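Sunday, February 27, 2022

I've been meaning to write this one for weeks, and a wet afternoon with the oven on seems as good a time as any. A few of you asked, after my moan last year, how things were going at Jadbridge now that the robot has come to stay. The short version is fine, mostly. The long version needs a cup of tea.

When I started there I did tip boxes and plates by hand all day, and I mean all day. On a busy shift I'd handle 300 boxes -- open, check, move, close, next -- and by Thursday my thumbs would ache so much I couldn't open a jar at home. So when they told us an arm was coming to do the fetching and carrying, part of me wanted to bake it a cake, and the other part went home and looked at job adverts.

We call it Gusteo, and I'm afraid we do say good morning to it. It's slower than any of us, which surprised me! I'd pictured a blur. What it does have is patience, and it doesn't mind a rack of tips that's been half used and left in no sort of order, the kind of thing that used to make me sigh out loud.

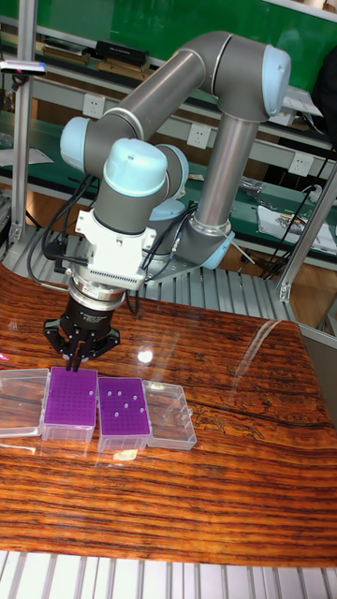
What I hadn't expected was how much the talk would change. We used to chatter over the boxes because our hands knew the work and our heads were free. Now I spend my mornings planning runs on a screen and looking into the odd ones that come back wrong, and it's far more interesting, but you can't really do it while hearing about somebody's kitchen extension. I miss that more than I thought I would. We've started taking our tea break properly, all together, to make up for it.

Nobody lost their job, which I know is the question my mum wants answered. Two people moved over to the Ostlow site, both because they asked to, and I had 60 hours of training that I grumbled about and then rather enjoyed. My thumbs are much better, thank you.

There's talk of a second arm in April. I've asked if we can choose the name again, and I've been told they'll think about it. Right, that's the oven timer -- more soon.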